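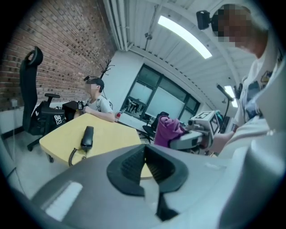 Renting is fine, it's the deposit that will keep small shops away, Edivaldo Sampaio said on Tuesday, January 24, 2023, hours after Mustora opened orders for its Briltik collection kit.

The kit is for teams that want to teach robot arms by showing them. No arm in the box. A person holds a gripper, does the job by hand, and the recordings go off to be turned into training data. Mustora has used the setup in-house for a while and is now renting it out, with a cleanup service on top for customers who don't want to deal with the files themselves.

What's in it: hand-held grippers, a marker cube for the top of each one, head-worn cameras on straps or clipped to a cap, spare rubber fingers, printed tags, chargers and a hard case. A laptop is not included. Mustora says most customers already have one that will do, and lists the minimum specs on the order page.

Kits come in packs of three, so several people can work the same table or split up between rooms. Minimum rental is four weeks. Single kits "maybe later in the year," according to the company, with no promise on that.

The deposit is the sore point. Mustora wants it paid up front, in full, before anything ships, and holds it until the hardware is back and checked. It didn't publish the amount. Quotes go out by email and depend on location and on how many spare parts the customer wants along. Sampaio's view is that a university lab can float that kind of money and a repair shop or a small packing outfit can't, or won't, for something it has never tried.

Mustora's answer, also by email, was that the cameras are the expensive part and that the first trial renters sent back too many with cracked mounts. It is "looking at" letting customers pay the deposit in installments. No date for that either.

The work itself is ordinary stuff. Cloths, cans, a telephone handset on a coiled cord, whatever the customer wants a robot to be able to handle. Someone picks up a cloth with the gripper, holds it, puts it down where it's supposed to go. Again, and again, with the cloth starting out in a different heap. The other person at the table may be doing their own task or resetting the objects. Soft things are the slow ones, and Mustora's price list says so: the cleanup service charges more for cloth, rope and cable than for boxes and cans, on the grounds that a checker has to look at more of each recording by eye.

That checking is where the company expects to make its money. Customers upload at the end of the day. Mustora's staff in Kombridge go through the takes, throw out the ones where tracking got lost, trim the dead time at both ends and send back a folder plus a sheet listing what was dropped and why. Promised turnaround is three working days. Rush jobs cost extra.

Faces get blurred before anyone at the checking desk opens a file, the company says. Head cameras pick up everybody in the room and that was the first thing the trial customers asked about. Blurring runs on the customer's own laptop, ahead of the upload, and can't be switched off in the rental version. Screens and paperwork are another story. The software doesn't look for those. Mustora's advice is to clear the desks first, and a renter who forgets can ask for a recording to be deleted but has to give the file name.

The tracking is done with the black-and-white patterns. One on each visible side of the cube on the gripper, more on flat tags to be placed around the room. The tags can go on pretty much anything that keeps still. Walls are best. Bags and chairs work as long as they stay put during a take, and the manual is blunt about what happens if they don't — the whole take is junk and has to be done over. It also asks for even light and warns about shiny tabletops and windows with strong sun behind them.

Battery life was the other gripe from trial users. Mustora rates the grippers for a working shift but that's with breaks. The kit being shipped now has a swappable pack, and the older fixed-battery version won't be rented to outside customers. Head cameras still have to be plugged in over lunch.

A trial in Guerra ran through the fall with a small group of part-time operators. Over 14 tasks were tried, most of them folding, stacking and putting things back in bins. Mustora hasn't released success numbers for robots trained on that data, and when asked said the results belong to the customer. It did share some of the operators' feedback forms with names taken off. Wrists get tired. The cap is better than the strap for long sessions. The trigger is too stiff for small hands, and a lighter spring is now in the spares bag at no charge.

One form asked for a beep when recording starts, seperate from the light. That's been added. Another wanted the beep gone. Volume can be set to zero.

Sampaio has handled a demo unit and liked the grip, less so the weight. "You feel it by the afternoon," he said. "The cube on top makes it want to tip when you reach out over the table. You get used to it, then you pick up a normal tool and your hand is all wrong for a minute." He'd like to see a smaller cube. Mustora says a smaller one was tried and the cameras lost it too often at the far side of a table.

He also questioned who the pack is for. Robot companies mostly build their own tools, and everyone else doesn't have a robot yet. "So you rent three of these, you collect a month of folding, and then what do you run it on?" Mustora points to a matching set of fingers, same rubber, same V-shaped notch, that bolts to a robot wrist so that what the camera saw in a person's hand looks close to what it sees on the arm. Those are sold outright and not rented. Adapter plates for the more common arms are listed as in stock, the rest made to order. The company wouldn't say which arm its own people use.

Training is by video call, included in the price. The call takes a morning and at least one of the customer's operators has to be on it. Mustora will send someone on site for a fee plus travel, and says the on-site visits are booked into Febuary already. For the video call there's no wait.

Some fine print. Customers own what they record. Mustora keeps a copy until the invoice is settled and then deletes it, unless the customer ticks the box that lets the company reuse recordings for its own software. The box comes unticked. Ticking it takes a bit off the cleanup bill. Anyone who appears in the recordings, including people only passing through the room, should have agreed to it in writing, and that is the renter's job to arrange. A blank form comes in the case.

Food, liquids and live animals are out under the standard contract. Closed cans and bottles okay. Open drinks near the grippers void the damage cover, which is limited anyway and leaves out dropped cameras completely. Sampaio again: "Dropped cameras is the one thing that's going to happen."

Spare rubber fingers are counted as consumables and billed if the customer goes through more than the starter set. Ribbed ones are standard. A smooth version for paper and thin film is on the way, delayed by the molding supplier — Mustora said only that it will write to anyone who put it on their order.

Shipping is from Kombridge. First packs leave in February, in the order the deposits come in. Returns go back in the same hard case and renters are told to keep the foam. Lost foam gets charged too.

Cancellations before shipping are free. After that, the first week is owed no matter what. Extensions go week by week, as long as the next customer isn't already waiting on the pack, and have to be asked for before the last Friday of the rental.

Sampaio said he will wait for the installment plan before putting in an order.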